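Häufige Fragen zu Rollel Düften

Wie lange hält das Eau de Parfum?
Auf der Haut meist bis zum Abend. Auf Wolle oder Schal länger. Kommt auf die Haut an — trockene schluckt mehr.

Gibt es Jardine noch in 40 ml?
Ja, aber nur noch Restbestand. Nachschub erst im Oktober, 100er derzeit garnicht.
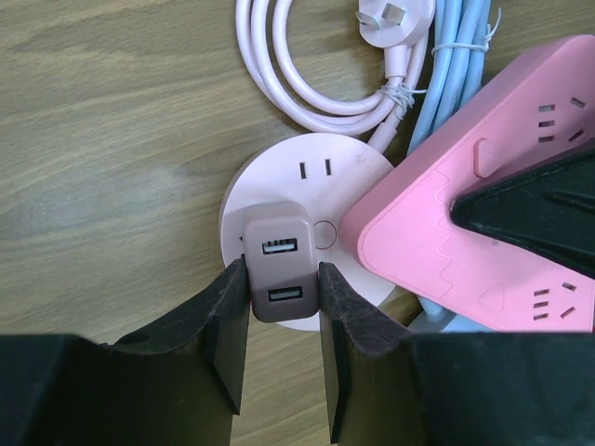

Was ist in Gornoda drin?
Bergamotte, Iris, Zeder. Kein Moschus. Volle Liste steht auf der Schachtel.

Kann ich Proben bestellen?
Max. 9 pro Bestellung. Kommen im Brief, ohne Sendungsnumer.

Flakon nachfüllen?
Geht nur bei Jolto. Kappe abschrauben, Trichter liegt bei — nicht bis zum Rand.

Rückgabe?
Nur ungeöffnet, Folie dran. Proben sind ausgeschlossen.

Stand: 9. August 2018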